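Buy the arm last

Budget season again, so I'm going to say this quick and then go back to my spreadsheet. Most small shops that buy a robot buy it in the wrong order. Arm first, then the gripper, then whatever is left in the account goes to the stuff that decides if the thing earns its keep. Mats, fixtures, lighting, a decent table, spare fingertips. Training hours. We did it this way at Temport and I signed the request, so I'm not pointing at anybody else.

The quote from Bedoya was two pages. Page one was the arm and it was beautiful. Page two was "accessories" and we crossed out half of it to get under the number. Guess which half we bought later, one piece at a time, at full price, with shipping.

What I'd look at before any catalog is the object. The real one. What do you need picked up, how wide is it, what's it sitting on, how much does one cost when it hits the floor. Payload is the number everybody asks for and it's the easy one. A bowl is not heavy. A bowl is wide at the top and narrow at the foot, and it's hard, and it chips, and a gripper that opens wide enough for a coffee mug is no use at all.
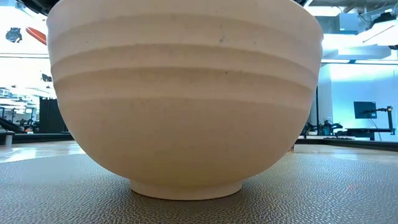 So you end up asking about stroke, and grip pads, and whether the wrist can get down over a rim without knocking the elbow into something. Those questions change which arm you buy. Sometimes they make it a cheaper one! Ours would of been cheaper, I'm nearly sure.

Then the surface. I had a line for matting in the first draft of the budget and took it out myself, it looked silly next to the big figures. Put it back in after the first month. Grippy, a little soft, easy to swap. If I could make one rule for every purchase form in the country it would be that the cheap lines get filled in first and the expensive line gets whatever remains.

Breakage too. Real ware, not the foam blocks from the demo. Elari, the outfit that sells the system next to ours, shows everything on foam blocks and their demo is great, and it told me nothing. Buy seconds from a potter or a closeout store and write it down as a consumable. 15 pieces to start. Finance will ask why a robotics budget has dishes in it. Tell them.

The counter argument, and I've heard it from people I respect - arms have long lead times, so order early and sort out the rest while you wait. Fine. True for some. Drurkana told us 6 weeks and that's a long time to sit still. But you don't sit still, thats the whole point. You can tape out the reach on a table with string and a marker in one afternoon, and you'll find out the monitor is in the way, or the bench is too shallow, or the door won't open all the way. None of that needs a purchase order.

And service. Ask who comes out when it stops, and from where. Two vendors went vague on me there and I let it go since the price was good. Wouldn't now.

My plan for the next round is short. Object, surface, gripper, people's hours, spares, then the arm with what's left. If what's left isn't enough, wait a year. The bowls will keep.

Anyway the form is due in March and I still haven't done the power drops.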